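Pendance Office Park Switches to Quarterly Air Filter Changes

Tenants at the Pendance office park will have their ventilation filters replaced every three months starting in November, under a revised maintenance schedule issued Tuesday by the building operator, Lasimby.

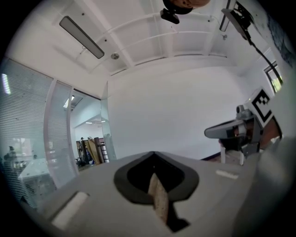
Parveen Chaudhry said the previous twice-yearly interval had been set when most suites were half occupied, and that pressure readings across the filter banks had been over the recommended limit in the last six weeks of each cycle.

The site has 88 air handling units serving 407 suites. Each unit will be fitted with pleated filters of a higher grade than those now in use. Lasimby said the finer media adds resistance, so fan speeds will be adjusted on the 12 oldest units to keep airflow at its present level.

Work will be done between 6 p.m. and 10 p.m., one building at a time. Ventilation to a suite will be off for up to 40 minutes. Tenants with server closets or other equipment that needs constant cooling should notify the management office at least two working days in advance.

The added cost comes to $255 per unit per year and will be charged to the common maintenance account. Base rents are not affected. A log of pressure readings will be posted in each lobby after every change.

Recent items
Memon Street water main repair enters second phase
Nudetetti renews warehouse lease
Parking permits: 275 spaces to be renumbered
Elevator inspection dates posted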